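Research news

Small packets, two hands: results from the Flendel study

The Flendel study has finished its first round of tests, and the short version is that demonstrations collected in people's homes did more for packing performance than we expected when we planned the work last May. Gaëtan Bailly and Noémie Lemaire presented the results to the group at Wernwood, and a longer write-up is being prepared.

The question was a narrow one. When a robot learns to pick up small wrapped goods from watching people do it, does it matter where the people were? Most of our earlier training material came from one lab bench with a gray surface, fixed lights and the same bin in the same spot. Policies trained on it did well on that bench. On any other table they lost track of the packet, closed too early, or grabbed the edge of the tray.

For Flendel, the team sent hand-held grippers out to 26 homes. Each household received 2 grippers and a short printed guide, and was asked to move sweets, tea bags, sachets and similar items in and out of whatever boxes they had. The grippers record the view from above the jaws along with the jaw opening and the path of the hand. No robot arm is needed at this stage. The person holds the tool, and the motion is later mapped onto an arm in the lab.

The guide left out any request to clear the table. Lemaire argued for this early on, and it caused some discussion, as a tidy table makes the recordings much easier to label. Her view was that a patterned cloth and a few loose wrappers are what a home robot will have to deal with anyway. Printed fruit on a tablecloth turned out to be a hard case in the first month. The vision model would mark a red printed apple as something to pick up, and the labels had to be corrected by hand before training.

Training followed the Kuvus recipe described in the last issue, with one change. Jaw opening is now predicted a little ahead of hand position, so that the fingers begin to close before the hand has fully stopped. Bailly made the change after looking at how people handle crimped packets. They tend to take hold near the middle, keep the pressure light, and correct the angle on the way up. The older version stopped, closed and then lifted, and thin packets often folded or slid out at the stop.

Tests were run on the two-arm station in the Chevalier room, using tables and boxes that did not appear in the training set. The policy trained on home recordings placed the packet correctly in 85 percent of trials. The policy trained on the same number of bench recordings managed 18 percent under the same conditions. Both were given the same time limit, and a packet that landed outside the tray was counted as a failure even when the grasp itself was good.

Most of the remaining failures fall into two groups. The first is contact with neighboring items: when several packets lie on top of each other, the jaws sometimes take two. The second is loss of sight. Once the packet is between the jaws it covers a large part of the view, and the policy has little left to judge the distance to the tray. The second arm can help here if it stays back and keeps the tray in view, but the current policy does not do this reliably.

There are limits to what the numbers show. The items were all small and light, and nothing breakable was included. The households were recruited through staff contacts, so the range of furniture and lighting is narrower than we would like. Nor have we yet separated the effect of the varied homes from the effect of the earlier jaw closing. A comparison with each change on its own is planned as the next run, and Bailly expects to have the station booked for it through most of the coming month.

The labeled recordings are on the group server in the Flendel folder, with notes on the sessions where labels were corrected. Anyone who wants to use them for other work should talk to Lemaire first, as some households agreed to internal use only.

Home recording with the hand-held grippers, small packets and gift box:

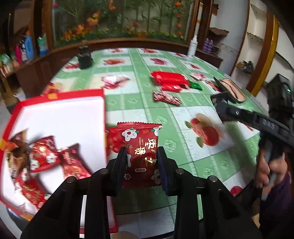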